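The Tarkdale Gauge

The gauge at Tarkdale stood on the left bank, 400 meters below the weir, and had to be read by hand at six in the morning and six at night. The reader was paid by the month. The previous reader had kept the book for eleven years and left it on the kitchen table with two pencils and a key.

The new reader found the key did not fit anything.

The readings were simple. Water height went in the first column, weather in the second, remarks in the third. The remarks column was to be used for ice, debris and damage to the staff. For most of the book it was blank. In the final May it contained a single word, written on nine evenings: Lamp.

The reader wrote to the river office at Gravolham and asked what was meant. The office answered that remarks were not transcribed and that the column would be removed from the next printing.

At low water the staff read 60. At the spring peak it read 346, and the lower path was closed. On the evening of the peak the reader took the reading from the footbridge with field glasses, entered it, and saw a light on the far bank, at the old pump house at Oei. The pump house had been off the supply for years. The light stayed on for the time it took to sharpen a pencil. The reader considered the headings, decided that a lamp was not ice, debris or damage, and left the column blank.

The next evening the light was there again. The water had dropped by a hand's width. The reader wrote Lamp.

It took the path nine days to dry out. The reader crossed at the weir with the key in a coat pocket and followed the pipe for over 200 meters to the pump house door. The key turned without effort. There was no pump inside. The floor had been swept and the walls painted, and someone had furnished the place for sitting.

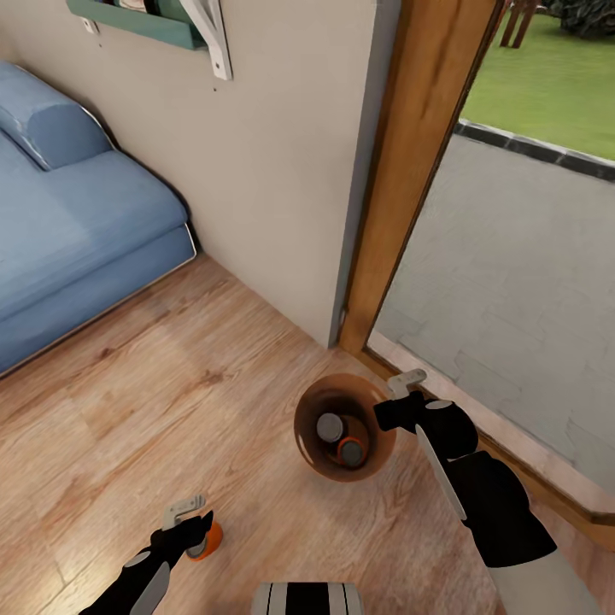

The room at Oei: blue sofa, with the shelf above.

The reader sat down. From the sofa the window gave a clear view of the river, the footbridge and the gauge, and the figures on the staff could be read without glasses. A second book lay on the sill. It had the same three columns and the same printed cover, and its entries were taken at six and six. Height and weather agreed with the Tarkdale book on every line.

The third column was full. It said, for each reading, Reader present. On the evening of the peak it said, Reader on bridge.

The reader looked at the clock, which showed four minutes to six, and then at the gauge across the water. A person in a long coat was coming down the bank with a book under one arm.

The reader found a pencil and switched on the lamp.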